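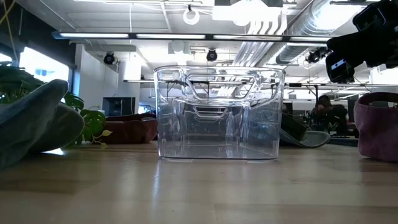 Clear bin on the sorting table, empty.

**May, 9:15 am**

Started on the Laneck reunion material this morning. The old town council office has sent everything they kept from the homecoming week: programs, sign-in sheets, meal tickets, a few letters and one scrapbook with the cover gone. I want to finish the first sort before lunch and leave the scrapbook for another day.

The sign-in sheets are in better order than I expected. There are 102 of them, most filled on both sides. People wrote their name, where they live now and which part of town their family came from. The last column is the useful one for us. Many wrote Maddocks and not Laneck, also those who must have left after the two places were joined under one council. I will keep the spelling as they wrote it and put the official place name in a separate field. Please do not correct the first field later, even when it looks like a mistake.

**10:40 am**

Problem with the programs. I have two versions and they do not agree. In the first one the boat parade goes from Cunport wharf to Maddocks and the community supper is in the school. In the second one the parade starts in Maddocks and the supper is in the fire hall. No printing date on either. The meal tickets say "fire hall", so I take the second version as the final one, but I have marked this with a question mark in the list. The minutes of the town council should tell us. We have them only on microfilm, and the reader is still waiting for a new lamp.

The budget sheet gives 2,000 dollars for fireworks and 400 for hall rent. The fireworks line is crossed out in pencil and nothing is written in its place. Maybe they were cancelled, maybe another group paid. One letter complains of the noise "on the last night", so I think there was something.

**1:30 pm**

Back from lunch. Began to enter the sheets in the Remon catalogue. It is slow work. The form does not accept a family name with an apostrophe unless I use the straight one, and it gives no warning, it only cuts the name. I lost the first page of entries like this and had to type them again. Whoever continues: check the name field after saving.

Handwriting is a bigger trouble than the program. In the Cunport group there is a name that I read three different ways on three sheets, and it can be the same family. I left these as they are, with a note.

**3:50 pm**

Stopped at sheet 31. Rusty paper clips are removed up to there, the rest still have theirs.

To do:

- ask for the microfilm lamp again
- look in the Maddocks church bulletins for the supper
- acid-free folders, letter size, we have only 2 left
- decide if home addresses on the sheets should be closed to the public. I would say yes for now
- the scrapbook – do not open it flat, the glue is breaking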